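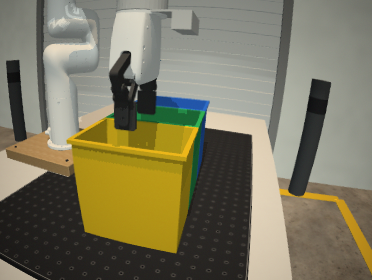 3. Collecting the demos

Setup is the one from section 2. Three bins in a row on the black mat, yellow nearest the view, then green, then blue. Arm bolted at the side, two-finger gripper. All of it in sim, we never got time on the real arm so everything below is simulated data only.

Task: pick a part, drop it in the bin the prompt names. We called the task set Tevville after the folder name and it stuck.

How we recorded

Teleop with a gamepad at first. Bad idea, wrist kept drifting and half the runs ended with the fingers stuck on a rim. Switched to the Skitel controller in week 4 and things got a lot faster. Each run saves joint angles, gripper open/close, the view and the prompt text. Reset is a script, random seed each time.

Final count: 1785 runs kept. We threw out anything where the part landed outside a bin or the operator paused for more than 3 seconds in mid air. Pauses were a real problem, the first policy learned to just hover over the bins and wait.

Problems

- Green is hard to see from this angle, yellow wall hides most of it. Policy mixes up green and blue more than anything else.
- Prompts too alike. We wrote 29 wordings but most start with "put the", should of varied them more.
- Lighting never changes. Probably fine in sim, not fine anywhere else.
- Lost one evening of runs becuase the disk filled up. Not in the count.

Still to do before June

Second view from above. More runs for the green bin, labels checked by someone who didnt record them. Then retrain from scratch and compare with the Irnumine baseline, same seeds. Results table goes in section 4, empty for now.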